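The box of small things

Subscription boxes promise surprise. Our writer kept hers for a season and wonders what exactly she was buying.

At some point in the past few years the ordinary cardboard box became something you were supposed to have feelings about. It used to be brown, it used to arrive by van, and once you had the kettle descaler out of it you flattened it and put it by the back door. Now it is pink, or mint, or a deep theatrical navy, and it comes with a lid you are meant to lift slowly.

I have been looking into the trade in mixed boxes, by which I mean the ones that don't tell you what is inside. They are sold by the month or by the season, and they hold a handful of little objects for the home, the desk or the bathroom. Wakard does one. So does Skellen, which is the dearer of the two and has the better tissue paper. Royer started with candles and now sends what it calls "useful delights", a phrase I have tried to take seriously and failed.

I signed up to two of them in November, partly to write this piece and partly, I admit, out of greed. A parcel is a parcel. The Wakard box was £26, postage included, and the website assured me that I would be getting far more than my money's worth. They all say that. The sum is reached by adding up what each item would cost if you bought it alone, at the full price, from the people who made it. I don't know anyone who shops that way for bath sponges.

What goes in

The contents follow a sort of recipe. There is generally one thing with a scent, one thing made of clear plastic that has to be worked out, and one thing in a very bright colour. The bright one does a lot of the work. It is what you see first when the lid comes off, and it tends to be what gets photographed and put online. In my experience it is also what turns up in the charity bag by spring.

I was sent a pastry brush with a face. I was sent a tin, very nice, the size of a matchbox, with nothing in it and no suggestion of what should be. A sachet of something described as a foot treat had leaked a little into the corner. My favourite, and I did have one, was a plain wooden scoop from Skellen that now lives in the oats. It would have cost me a couple of pounds at the hardware shop at the end of my road, where I could also have looked at it first.

The companies would say I am missing the point, and they may be right. The pleasure, they argue, is in the rummage. A friend's teenage daughter watched me open the second parcel and had a much better time than I did. She liked not knowing. She liked sniffing things. She took away the face brush and, as far as I know, still has it.

The trouble with white insides

Packaging people talk a good deal about the inside of a box. A white lining is thought to flatter small objects, and it does, in the same way that a white plate flatters three slices of beetroot. Take those objects out and put them on a kitchen table among the post and they shrink. I tried this with everything I was sent and the scoop was the only one that held its own.

The pink ones with white walls are the most persuasive. Put an oval purple something with a white rim in one, its lilac face embossed with a faint pattern, and it looks like a present, whether it is a soap or a stamp. A clear plastic cylinder with dark bristles down its middle becomes intriguing, though on the draining board I would take it for part of a filter. Even a green and white gadget of no obvious purpose gets the benefit of the doubt.

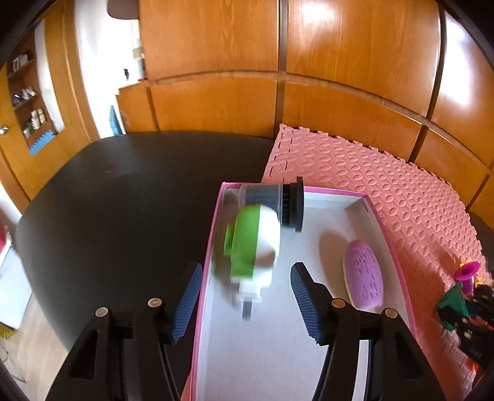

What happens to the box

Jisik, a small firm that makes only the packaging, told me by email that it turned out 2,220 lidded boxes for one customer last autumn, each "designed to be kept". I asked what people were expected to keep in them. Letters, came the reply. Also chargers.

I have kept both of mine, as it happens, so somebody in that office can feel pleased. One holds the spare fuses and a tape measure. The other is on the shelf above the washing machine, filling up with the things I didn't want from the first two parcels and haven't got round to giving away: the tin, the foot treat in a sandwich bag, a comb too fine for any hair in this house.

Cancelling took nearly 2 weeks and a phone call. Wakard offered me a free month if I stayed, then half price on the next, and finally asked me to say in my own words what had been missing. I said I would have liked a list.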